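Steleo - Colonne de flottation pour restes végétaux carbonisés

Dernière mise à jour : septembre
14 partages - 6 commentaires

La Steleo est une machine de flottation à recirculation destinée au traitement des sédiments archéologiques. Elle sépare les graines, les balles de céréales, les fragments de coquille et les charbons de bois du reste du prélèvement. Elle est fabriquée par l'atelier Clarnwood et vendue montée, avec sa pompe et ses deux bacs de décantation.

Principe

Le sédiment est versé sur une toile de nylon tendue dans la cuve. L'eau arrive par le bas, sous pression réglable, et désagrège les mottes. Les restes légers montent et passent par le déversoir, où un tamis les retient. La fraction lourde (os, céramique, éclats lithiques, gravier) reste sur la toile. Les limons descendent au fond et se vidangent par la vanne basse. L'eau passe ensuite dans les bacs, décante et repart vers la cuve.

Nous avons gardé un déversoir large. Les balles de millet et les petites graines d'adventices se perdent facilement quand le courant de sortie est trop étroit, et ce sont elles qui renseignent le mieux sur les cultures secondaires d'un site. Un lot de blé ou d'orge se repère presque toujours. Une caméline ou une gesse peut tenir à quelques graines.

Ce qui est livré

- cuve en acier inoxydable avec vanne de vidange
- pompe électrique et raccords
- deux bacs de décantation empilables
- deux toiles de fond, maille de 1 mm
- tamis de déversoir, mailles de 0,3 et 0,5 mm
- carnet d'enregistrement des prélèvements

Référence catalogue : 759. Le groupe électrogène n'est pas compris. La pompe fonctionne sur le secteur ou sur un petit groupe de chantier.

Utilisation

Remplir la cuve jusqu'au repère, ouvrir l'arrivée d'eau, attendre que la surface soit régulière. Verser ensuite le sédiment par petites quantités. Les argiles compactes gagnent à tremper une nuit dans un seau avec un peu de bicarbonate. Ne pas brasser à la main les échantillons riches en charbons : les fragments se cassent et les comptages ne veulent plus rien dire.

Une équipe de deux personnes traite jusqu'à 7 prélèvements par heure sur des sédiments sableux. Sur des limons lourds, c'est nettement moins. Entre deux prélèvements, rincer la toile et le déversoir au jet. Une graine oubliée dans un pli se retrouve dans l'échantillon suivant, avec les conséquences que l'on imagine si elle est envoyée à la datation.

Le séchage se fait à l'ombre, sur papier ou dans une mousseline suspendue. Au soleil, les graines carbonisées éclatent. Étiqueter avant de suspendre.

Retour de terrain

La machine a servi pendant six campagnes sur le site de Menarstead, où Ghizlane Benkirane dirige l'étude des restes végétaux. L'ensemble traité compte 3036 prélèvements, surtout des remplissages de silos et des niveaux de foyers. La première toile a été changée à la fin de la deuxième campagne, la pompe n'a pas été remplacée. Anas Salem, qui assurait la flottation, a demandé une poignée plus basse sur la vanne. Les cuves actuelles en sont équipées.

Entretien

Vider complètement la cuve le soir, y compris les bacs. Graisser le joint de vanne en fin de saison. Le préfiltre de la pompe se dévisse sans outil et doit être nettoyé tous les jours, plus souvent avec des sédiments tourbeux. Les toiles se rangent à plat ou roulées - jamais pliées.
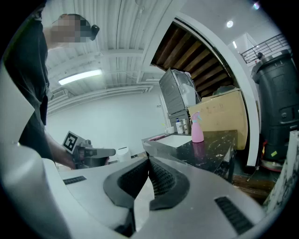 Peut-on traiter des sédiments gorgés d'eau avec la Steleo ?

Pour les restes conservés en milieu humide, mieux vaut le tamisage sous eau à faible pression. Les graines non carbonisées flottent mal et une partie reste dans la fraction lourde. La cuve peut servir de poste de lavage, pompe au minimum, à condition de garder ensuite les refus dans l'eau et au frais.

Options et pièces

Le jeu de tamis Hoshino (mailles de 0,25, 1, 2 et 4 mm) s'adapte au déversoir et sert aussi au tri en laboratoire. Toiles de rechange, joints et préfiltres sont vendus à l'unité. Indiquer la référence de la cuve à la commande, le diamètre du joint a changé avec la nouvelle vanne.

Les prix sont donnés sur devis, transport compris. Prêt possible pour les chantiers-écoles hors saison, selon disponibilité.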